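Implant Maintenance After the Crown: A Conversation With Hazem Helmy

By Tarek Boutros
December

Search articles Go

Hazem Helmy has placed dental implants for most of his working life, and he now spends more of his week checking old ones than putting in new ones. His practice, Bitar Dental, keeps a recall list for every implant patient it has treated, along with those who moved to the area with implants placed elsewhere. We met in his office at the end of the morning session to discuss what happens in the years after the final crown is fitted.

"The surgery gets the attention," Helmy said. "Patients ask me about the drill, the anesthetic, the healing time. They rarely ask what the visit schedule will look like five years out. I bring it up before they sign the treatment plan."

His schedule for the first year is fixed. The patient returns every three months. At each visit the hygienist records probing depths at six sites around the implant, notes any bleeding, and checks the crown for movement. A baseline X-ray is taken on the day the crown is fitted, and another at the twelve-month visit. After that, a patient with stable readings can move to a six-month interval.

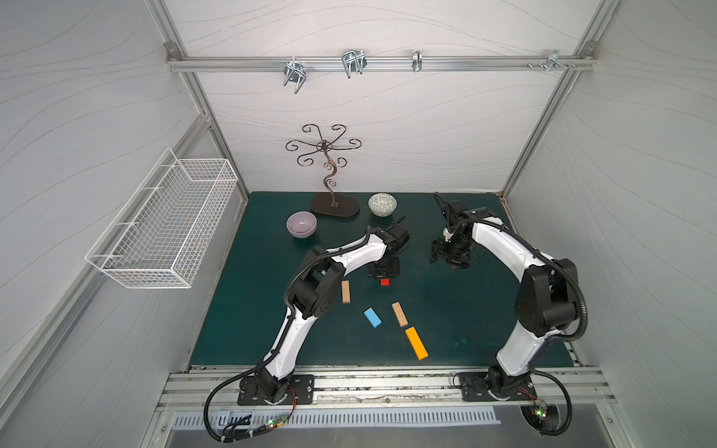 Photo: Clomico

"The baseline is the part I insist on," he said. "If I have a depth of 4 millimeters today and no record from the day of fitting, I can't tell you what it means. It may have been 4 millimeters from the start. The tissue around an implant is built differently from the tissue around a tooth, and a deep reading by itself is weak evidence."

He treats a change in the readings, together with bleeding or pus, as the signal to act. Inflammation limited to the soft tissue is called peri-implant mucositis and can usually be reversed with cleaning and better home care. Once supporting bone is being lost, the diagnosis is peri-implantitis, and treatment is longer and less predictable.

I asked how often the cause is something the patient did or failed to do.

"Plaque is always in the discussion," Helmy said. "But I look at the crown first. If the contour is so bulky that a brush can't get under it, the patient was set up to fail. I have taken crowns off, sent them back to the lab, and had the underside reshaped. Bleeding stopped in a few weeks and the patient had changed nothing at home."

Excess cement is the other item he looks for early. A cement-retained crown can leave a thin layer of material below the gum line, where it does not always show on an X-ray. Helmy now uses screw-retained crowns where the implant angle allows it. When he does use cement, he keeps the margin shallow and seats the crown on a copy of the abutment outside the mouth first, to express most of the surplus. 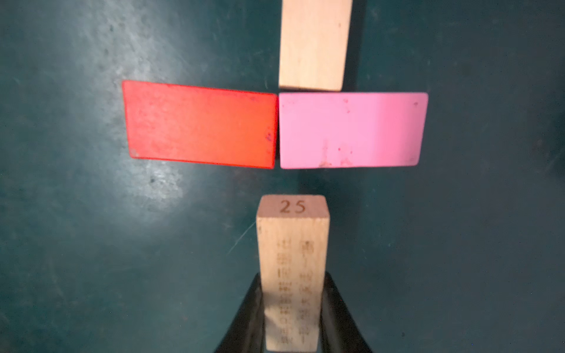
4 min read

The practice bought its current record software, Plarnlow, two years ago. Helmy was measured about it. The program plots each probing site over time and marks any increase of more than 2 millimeters from baseline. It does not replace the visit.

"It saves me from flipping through old charts," he said. "The numbers are still only as good as the hand holding the probe. We use light pressure, and we have the same hygienist see the same patient whenever the calendar permits."

On cleaning instruments, he said the choice depends on the surface. For polished abutments his team uses plastic-coated ultrasonic tips or an air polisher with a fine glycine powder. Steel curettes stay away from titanium. For home use he recommends an interdental brush with a coated wire, sized by the hygienist at the chair, and a soft manual or powered toothbrush. Floss is used with caution. If implant threads are exposed, fibers can shred and stay behind.

Cost came up near the end. Bitar Dental sells a maintenance plan named Vestis, which covers recall visits and X-rays for implant patients. It does not cover repairs. Helmy said he wants patients to know this before treatment. A new crown at his practice can run to $2000, and a full course of surgical treatment for bone loss can reach $3000. Removing a failed implant, grafting the site, and starting again starts at $4000.

"I put those figures on the same sheet as the price of the implant," he said. "Some people decide on a bridge after reading it. That is a reasonable decision."

Smoking and poorly controlled diabetes both shorten his recall interval, as does a history of gum disease. Patients in any of those groups stay on three-month visits for as long as they have the implant. He does not refuse smokers, but he records the conversation in the chart and repeats it yearly.

I asked what a patient should do if an implant was placed by a dentist who has since retired. Helmy said to request the records as early as possible. The manufacturer, the diameter, and the connection type are needed to order a replacement screw or a matching driver. Without them, identification from an X-ray can take several days and sometimes fails.

"A loose screw is a short appointment if I know the system," he said. "If I don't, I'm ordering drivers and trying them one after another. Keep the implant card with your insurance papers, and take a picture of both sides."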